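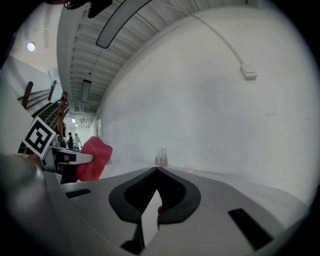
At Festoso, nobody writes code to teach a robot how to tidy a table. A worker takes a gripper in each hand, closes the fingers on something, moves it, and lets go. The company has rented the ground floor of an old office building since January, and most of the teaching is done there, close to the wooden handrails of the staircase, with colleagues talking at the far end of the corridor. On the day of my visit the objects were small and cheap: a soft red thing like a sponge, held at the tip of one finger, and a clear plastic cup with thin sticks standing in it. The square black-and-white marker on the gripper tells the software where the hand is.

I asked to try. The first surprise was the weight, which you feel in the wrist before you feel it in the arm. The second was how badly I did it. I am used to correcting my fingers without thinking, and with the grippers every small correction is recorded. My trainer, who has given 200 demonstrations of the same task, told me to slow down and to look at the object, never at my hands.

Before this, the team worked by remote control. The operator sat at a desk from a supplier called Lemix and moved two levers, and the arm across the room followed with a short delay. It was safe and very tiring. After two hours people became careless, and the arm learned their carelessness too. Festoso still keeps the desk for heavy objects, but soft things are now taught by hand.

The customer waiting for the results is Wojcik, a catering company that wants its tables cleared at night. Its manager is patient but not romantic about the matter. She would like six tasks done well before she pays for a seventh.

What stays difficult is the choice of a good example. Two trainers can do the same job in different ways, and both are right - one pushes the object first, the other lifts it directly. When the two styles are mixed, the robot sometimes stops halfway between them. The team now agrees on one style in the morning and writes it on a paper near the door.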